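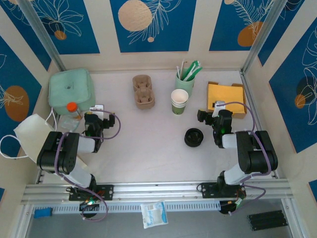 Two-arm cell: left arm drops out in the middle of packing, right arm keeps going
Forum: Small arms and grippers > Faults and repair

safta_p
Posted 3 October 2023

Hello all. Please excuse my English, I will try to be exact.

We have two small arms on one aluminum rail, each with a gripper and a camera module on top of it. The work is sorting coffee shop items: paper cups, lids, a cup carrier, and the cardboard box. Since we changed the controller firmware, the left arm loses torque during the reach to the back of the table. It does not stop in place, it sinks. The right arm does not know about it and continues its motion. Yesterday the grippers touched each other. Nothing is broken, but I had my hand near the box one minute before, and this I do not like.

What I know until now:
The fault log shows "bus timeout, joint 2" in each case.
It happened 5 times in 13 runs.
The light on the left camera module stays green, so I think its power is not lost.
The supply is a Gerlach unit, shared by both arms.

Is it the firmware, or should I look at the cable? I would be thankful for any direction.

Safta Preda

nodau_fan
Roll the firmware back and test again. We had the same timeout on the Nodau controller in April and the old version cured it the same day. I would not touch anything mechanical before that.

kettlebridge
I disagree with nodau_fan. Joint 2 only, and only on the far reach? That's a cable. I see the purple cable on the left arm goes in a loop up over the gripper. When the arm stretches out, where does the slack come from? If the answer is "the connector", you have found your fault.

nodau_fan
The right one has the same kind of loop and it runs fine.

kettlebridge
Same kind of loop, but is it the same length? And connectors don't wear evenly. One loose crimp is enough.

safta_p
Thank you both. I measured, and the left cable is shorter than the right one by two centimeters. I did not cut them, they came so in the kit. I will do the rollback first, because it is easy, and then the cable.

marten_l
Can we talk about the other problem please? A timeout on one arm must stop both arms. Firmware or cable, you will have some other fault next year, and the second arm will again drive into the first one. Wire the two enable lines in series through a relay. Also, you write that your hand was near the box. With power on?

safta_p
Yes, with power on, between the runs. The program was in pause. I understand that a pause is not a safe state.

nodau_fan
marten_l, these are small arms. A relay for this is a bit much. A software check on the heartbeat will do it.

marten_l
The software check runs on the same bus which is timing out. Small arms can still break a finger, or put out an eye if you bend over the table to pick up a lid. I will not argue about the price of a relay.

kettlebridge
With marten_l on this one. Luveck has a dual channel relay that fits on the rail, but any decent one is fine.

safta_p
Results, for the people who find this thread later.

Old firmware: the fault came back on the second run. So it was not the update, or not only the update. I am sorry, nodau_fan.

Then I held the arm at full reach by hand, power off, and moved the connector at joint 2 with a meter on it. The data line opens when I pull a little to the side. I put in a longer cable from Trundasov, with a clip, so that the connector carries no weight. No timeout after this, but I want to see a full week before I call it repaired.

The relay is ordered. Until it comes I run one arm only, and the supply is switched off before I reach over the table.

nodau_fan
Fair enough, I was wrong about the version. I still think that firmware is bad, the old one at least retried before it dropped torque.

safta_p
This is true, in the old log I see one retry before the fault. In the new log there is none. I have written to the maker about it.

marten_l
Please post the wiring when the relay is in. And test it by pulling the cable out on purpose, with both arms moving slowly and your hands away from the table.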